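Grimora Forums > Beads, Cord and Jewellery > Storage and Sorting

Topic: Sorting bracelets before a move -- cords and beads together or apart?

ngaio_dunstan wrote:
I'm moving to a smaller flat at the end of June and want to get my bracelets in order before everything goes in boxes. At the moment they live in one bowl on the windowsill. The red cord ones have loose ends and they catch on everything. The beaded ones are mostly on elastic, one or two on thread, and I can't remember which.

Do people keep cord and beads in separate bags, or does it not matter? I don't want to buy a special case if I can help it.

rostislav_s wrote:
Separate. Cord ends work their way between beads and you spend an evening picking them out with a pin. I use the small zip bags from Wirkix, one bracelet per bag, and write what it is on the outside. Nothing has tangled in two moves.

Amedeo Ferri wrote:
One bag each is too much plastic for my liking. I roll mine in a tea towel. Lay the towel flat, put a bracelet down, fold, put the next one down, fold again. Cord or beads makes no difference if they aren't touching. The towel has to be packed anyway.

rostislav_s wrote:
A towel is fine until somebody picks it up by the wrong end. I had a string of wooden beads go under a cooker that way. I got most of them back.

ngaio_dunstan wrote:
How do you deal with the knots on the cord ones? Two of mine have a sliding knot and I don't know if I should leave it open or pull it tight.

Amedeo Ferri wrote:
Leave it halfway. If you pull it tight the cord keeps the bend, and on old cord the bend doesn't come out. If it has a metal bead on it, turn the bead so that it sits flat.

Marcela Hubáček wrote:
I would do the sorting on the bed and leave the bagging for later. A plain table is no good, round beads roll off it. A sheet with a bit of give holds them where you put them, and if an elastic snaps you're not on your knees on the floor.

A checked sheet is better again. You can put things down by the lines and see what you've got. I did mine last week, bracelets first and the hair things after. The wooden ones with the green beads I always check by hand, one at a time, looking at the elastic near the big bead. That's where it wears.

Mine, on the grey sheet:

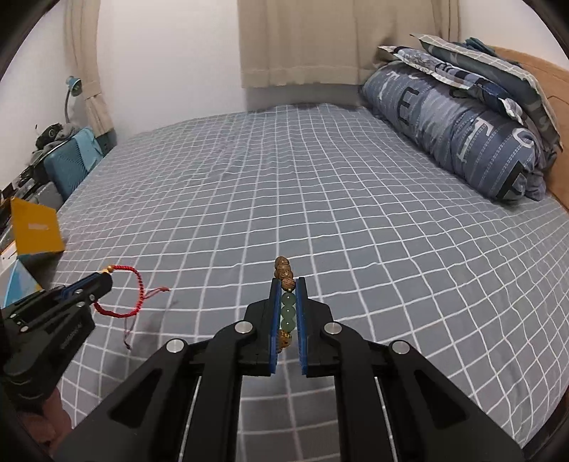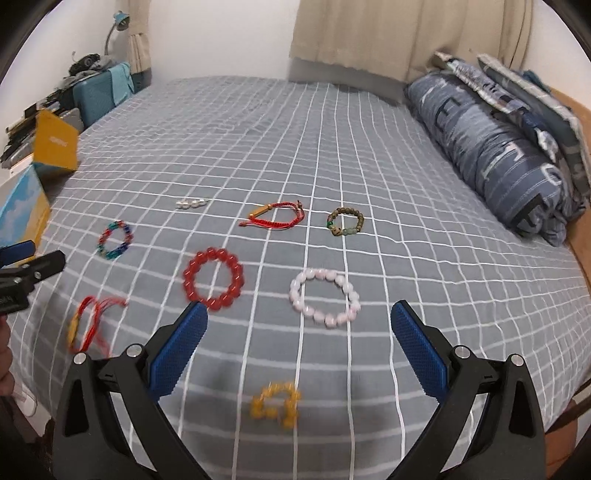
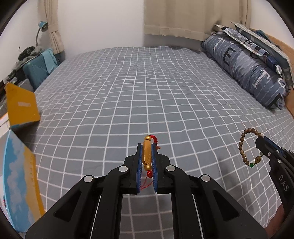 Yuto Kamata wrote:
I agree about the bed but I wouldn't put pearl pieces down with the rest. Pearl coating scratches, even on the cheap ones, and a glass or stone bead is harder than it looks. I keep anything pearl in a sock. For the red cord I wind the loose ends once round the loop and tuck them under -- that holds well enough in a bag or a towel, so you can both be right.

rostislav_s wrote:
Winding the ends frays them. Put a dab of clear nail varnish on each tip first and let it dry overnight.

Yuto Kamata wrote:
Varnish makes the tip stiff and then it scratches your wrist. I tried it on one and cut it off again.

ngaio_dunstan wrote:
Thanks all. I'll do the sorting on the bed at the weekend. Cords in the Wirkix bags, beads in a towel, and the pearl clip gets a sock to itself. Does anybody know if elastic goes off faster in a sealed bag? Some of mine will be packed until I find shelves.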